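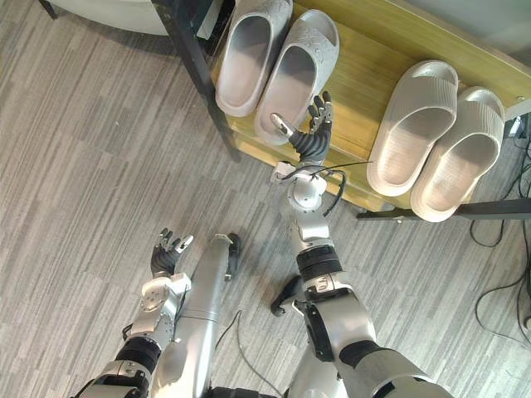
Cable slack at the right wrist, arm build

Foserness
Posted 5 February 2026

Both arms are on and both hands respond. Test job is slippers on a low bench, two pairs. The left wrist is tidy. The right has loose black cable looping out to the side, and I expect it to catch on the bench edge sooner or later. Wrist roll needs slack, so I can't just tie it down. Loop is 138 mm longer than the straight run. Suggestions?

sachdeva_2
Spiral wrap, anchored on the forearm side of the joint only. Leave the hand side free. I would cut the loop to 100 mm and run the roll end to end by hand, power off, before closing anything up.

Fukari
Disagree with shortening it. I did that on the Wolinthorpe workshop arm and had a broken conductor by August. Keep the length and change where it goes: up the back of the forearm, away from the bench.

sachdeva_2
What bend radius did you have? A break like that is usually the clamp, not the length.

Fukari
Didn't measure it. Clamp was hard plastic, so possibly.

Foserness
Rerouting first, then. There's a black cable on the carpet by the leg as well, which I'll move before the next run.

wrenchtable
Separate point. Your right hand is going in under the toe of the slipper with the fingers spread. I'd come in from above and pinch the strap.

Foserness
Tried the strap in simulation, 400 runs. The thumb fouled on the wide ones. Staying with the toe for now.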